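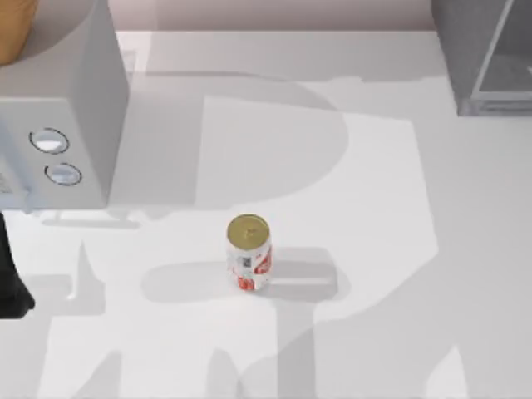 ## How to clear a kitchen counter without buying anything

Most advice on this subject is written by people with a basket to sell you. Read enough of it and you'd think a counter gets messy for lack of bamboo risers. I've owned the risers. They held the mess up higher.

What follows takes one evening and costs nothing. I can't promise it lasts forever, and I'd be suspicious of anyone who does.

### Step 1: Take everything off

Yes, everything, onto the kitchen table or the floor. The common tip is to do one corner at a time "so you don't get overwhelmed." I tried that and mostly moved things from the corner I was cleaning to the one I wasn't.

Big appliances can stay if they're heavy or wired in. Pull them forward, wipe behind them, push them back. Check the manual before you shove a microwave tight against a wall, as many of them need a gap for air.

### Step 2: Wash it with dish soap

Warm water, a drop of soap, a cloth, then a dry towel. I have yet to see what a nine-dollar counter spray does that this doesn't. Skip vinegar if you have marble or any other stone you're unsure of. It's acid and it can leave dull marks, whatever the cleaning blogs say.

### Step 3: Put back only what you used since yesterday

This is where I part ways with the usual "do you love it?" test. I love my pasta machine. I use it twice a year and it doesn't need to live next to the toaster.

Yesterday is a short window on purpose. If you ask what you use "regularly," you'll talk yourself into the blender. My friend Adwoa Gyamfi thinks a week is fairer, and if you cook big on weekends she may be right. Try a day first.

### Step 4: Deal with the leftovers

- Food goes in a cabinet or the fridge. An unopened can of soda is food.
- Mail goes out of the kitchen. I don't care where.
- Gadgets go in the lowest cabinet you have. If you won't bend down for one, give it away.
- Chargers: pick one outlet and keep the rest in a drawer.

Don't buy a container for any of this yet. Wait a month. If you still want a container then, measure the shelf before you go to the store, and ignore the words "fits most cabinets" on the label.

### Step 5: The nightly reset (maybe)

Every guide tells you to spend ten minutes on the counter before bed. I lasted until Tuesday. What has worked better for me is clearing it while the coffee brews, when I'm standing there anyway.

### If it fills up again

It probably will, a little. Look at what came back first. In my house it was mail, so the problem was the front hall, and a hook and an old shoebox by the door did more than any kitchen product I'd tried. If yours is dirty dishes, no amount of sorting will help. Run the dishwasher more often, even half full, and see if that fixes it.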